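Drasum equipment planning notes (README)
Last edited 28 Apr 2023 by Darragh Moynihan 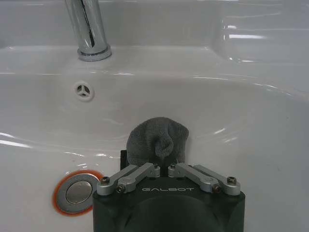

Welcome, and thank you for reading this before you send me a purchase request! This folder holds the budget sheets for the bathroom cleaning work, and I've tried to keep them simple enough that anyone can pick them up. The big money goes to arms and grippers, of course, but please look at the small lines too. A gray towel bunched up in a glossy white basin, with a chrome faucet at the back, costs next to nothing by itself, and we still ran past our $200 a month for cloths and fittings (my fault, I guessed low).

Files
budget.csv: one row per item, prices in US dollars
quotes: what Pillari and Paltier sent us, unedited
wishlist.txt: add whatever you like, I do read it

Still open
The spare gripper is down at $4000 until Paltier confirms. Allow 7 weeks for delivery. I'd love to have 2 sinks mounted by September, and Matubbar still owes us a price on the second stand.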